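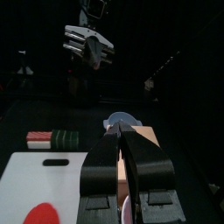
Two arms on the packing floor: what has changed at Lelten

4 min read

The play kitchen line at Lelten has had two robot arms on one of its tables since October. They face each other across a dark tabletop, and the pieces go between them: a white cutting board, a light blue bowl, wooden blocks, play food. The arms pick up a piece, turn it if it needs turning, and put it where it belongs in the set. It is slow to watch.

We have had a lot of questions about the table from people in other departments, so we asked Coralie Goodwin, who runs the packing floor, to go through it with us.

There are 46 people in packing across both shifts. That number is the same as before the arms came in, and Coralie said there is no plan to lower it this year. She would not promise anything past that. "I don't set next year's budget and I'm not going to talk as if I did," she said.

What has changed is who does what. The kitchen sets come in 101 different pieces if you count every color, and until last fall each packer worked from a tray and a card. Now the arms take the pieces they are good at. Blocks are easy for them, as flat sides give the fingers something to close on. Bowls and cups took longer to get right. Thin rims slip, and a bowl that is picked up crooked goes down crooked too. Anything soft or bagged still goes to the hand tables.

Edem Fiadzo worked a hand table for six years and is now one of the people who tend the arms. He lays out the pieces at the start of a run, watches the picks, and stops the table when something is off. He also shows the arms new pieces by guiding them through the pick himself, over and over, from different starting spots. Each finger has a pad low down that he wipes off before every run.

"My wrists feel better," he said. "My feet are the same. I stand just as much. The part I had to get used to is waiting. At a hand table you never wait."

He also misses the talk. The hand tables sit four people facing each other and the robot table has one person beside it. Coralie has moved the nearest hand table closer, which helped some, and the tending job now rotates after the lunch break so that the same person is not alone there all day.

Benoît Vasseur in maintenance would like it known that he is the one to call when the table stops with a red light, and that pushing the start button again is not a repair. His team had training from Omano, the firm that installed the arms, and two more people will take the course this winter.

On output, the best shift so far was 334 sets from the robot table. A good hand table beats that. The arms do make fewer mix-ups between pieces of similar shape, and returns for a wrong or missing piece are down. Blandine Collet in customer service says she noticed it in the mail before anyone showed her a chart.

Pay was the other thing people asked about. Tending is graded one step above hand packing, the same as line lead backup. You need to have packed for a year and done the in-house training. Sign-up is on the sheet outside the break room, and Coralie keeps the list in the order people wrote their names down.

A second table has been discussed. It would go where the spare pallets are now, so the pallets need a home first. Coralie expects to know more after the winter stock count and will bring it to the floor meeting.

Comments (3)

Rosine Sabatier
Is the night shift in the rotation too? We were told yes in October but I have only seen day names on the sheet.

Coralie Goodwin
Rosine, yes. There will be a separate sheet for nights, I'll put it up this week.

Benoît V.
Please also stop leaving coffee on the control cabinet.

You are getting this newsletter at your work address. To read it at home instead, change your mail settings on the staff page. This site uses cookies to remember your login.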